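From: Lambros Spanos
To: manip-eval list
Date: Oct 22, 2026
Subject: Re: [manip-eval] Ludside results, lid placement and the 80 number

On the list, Dumitrescu wrote:

> We now have 360 episodes from the living room setup, with
> the lid task as the main one. Policy trained on 100
> demonstrations, no extra fine-tuning. Success is 80 percent
> across all layouts. I think this settles the question of
> whether the Monemeck pretraining carries over to cookware.
> The layouts are varied enough that I would be comfortable
> calling this generalization in the abstract. Any objections
> before I send the draft around?

Yes, a few. I read the draft twice and I went through the episode folder last night, so this is going to be long.

First, "settles the question" is too strong for what you ran. You have one policy with the pretraining and no policy without it. I looked for the second column in the table and there isn't one. If a policy trained from scratch on the same 100 demonstrations also gets to 80, then the pretraining did nothing for you and the paper is about something else. I would guess it lands lower, but a guess is all I have and it is all the draft has too. Please run the baseline. Same layouts, same start poses, same person resetting the table.

Second, the word "layouts." The cookware does change between episodes, I'll give you that. The room doesn't. I pulled two stills out of the folder so we are all talking about the same thing.

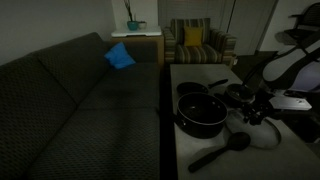
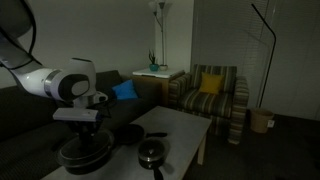

Ludside living room setup: blue cushion on the sofa, striped armchair with the yellow one, cookware on the low table in both stills.

In the first still the glass lid is lying flat on the table to the right of the saucepan, with the frying pan toward the back. In the second the big pot and the small saucepan both have lids and the frying pan is in the middle. So yes, the table is different. But the sofa, the armchair, the blinds and the blue cushion are all there both times, and the light is dim both times. A policy that looks at the whole image has a lot of fixed landmarks to lean on. I'm not saying it does lean on them. I'm saying the experiment as run can't tell us. Swap the cushions, open the blinds, turn the table a quarter turn, and run 20 episodes of each. If the number holds, I'll drop this complaint.

I also worry about the lid itself. Clear glass on a light gray table is a hard case for depth, and I expected the draft to say something about it. It says nothing. Are the glass lid episodes mixed in with the others in that 80? If they are, break them out. An average over easy lids and hard lids tells a reader very little, and a reviewer will ask for the split anyway. Same thing for the small saucepan: its handle sticks out past the edge of the table in the second still, and I can imagine the arm bumping it on the way down. Was that scored as a failure, or only if the lid ended up off the pot? The scoring section is four lines long and doesn't cover it.

Third, who decides what counts as success? The draft says "lid on pot at end of episode." On how? Seated, or resting crooked on the rim? I scored the first 20 episodes in the folder myself before looking at your labels and we disagreed on three of them, all in your favor. I don't think anybody was cheating. I think the rule is loose and the person applying it wants the thing to work, same as I would. Write the rule down in full, have a second person score everything blind, and report how often the two agree.

Fourth, and smaller. The draft says resets were random. In the folder I see runs of episodes where the pieces look to be in nearly the same spots several times in a row. If somebody was putting things back by hand from memory, say that. It's a perfectly normal way to work and I've done it for years, but please don't call it random. If you used Allow to generate the positions, attach the position file so we can check it against the video.

Things I did like: the failures are in the folder along with everything else, which is more than most groups give out. The failure notes in the appendix are useful and I would move them into the main text, ahead of the ablation on camera height, which I don't think anyone needs. And the plot of success against number of demonstrations is the most convincing thing in there. It flattens earlier than I would have bet. I'd like to see it with error bars.

On the abstract: I would not sign off on "generalization" as it stands. "Robust to object placement in a single room" is something I could defend in front of an audience. It's a duller sentence and I realize the deadline is close. We had this same argument in March over the drawer results, and in that case the number dropped once the furniture got moved.

If machine time is the problem, run the from-scratch baseline first and leave my cushion test for later. And can whoever owns the folder fix the permissions on the depth files? I can list them but not open them.

Lambros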